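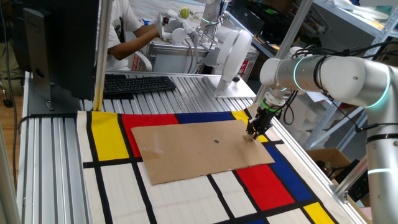

slotnut_8
Cardboard is the wrong sheet for this. It crushes along the flutes, and once it's crushed a small block won't sit square. Use hardboard.

Griritdale
It's fine for a work surface you plan to throw away. Mine goes diagonally over the cloth, which goes over the extrusion table. The cloth by itself sags into the slots and small wooden pieces tip. With a flat sheet on top they stay put. I want to keep the cloth because the color blocks give me position references around the edges of the sheet.
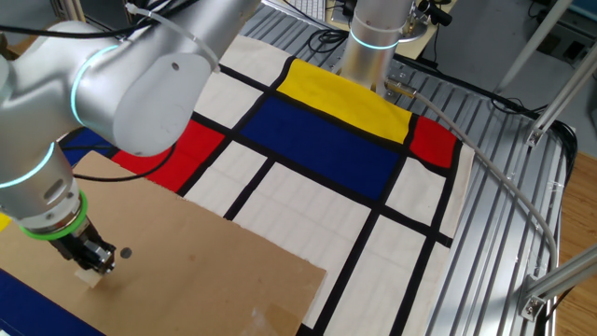

Tape goes near the corners only. A full perimeter of tape makes the sheet bow when the humidity changes. If there's a hole in your sheet, keep the blocks off it and don't bother patching.

rashti_fan
Disagree on the tape. Full perimeter on two benches since March, no bowing. What flute size are you using?

Griritdale
No idea, it came off a Novelus carton. Could be that yours is heavier.

slotnut_8
Then you're comparing different boards. Measure thickness before arguing about tape. Also, black grid lines that thick are poor references. Which edge of the line do you measure from?

Griritdale
Left edge, always. Corner of the yellow is my zero.
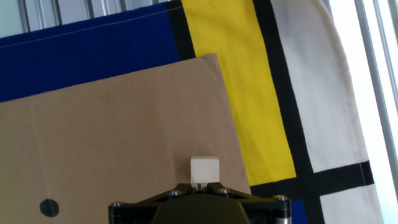

Stestbridge, 30/08/2024
Sheet thickness measured with calipers at 8 points, no crushing I can feel. Still using cardboard for the pale blocks. Hardboard is on order for the heavier parts.

rashti_fan
Did the thickness vary between points?

Griritdale
Slightly, near one corner. I'll post the numbers when I swap the sheet.

slotnut_8
Still say hardboard for everything.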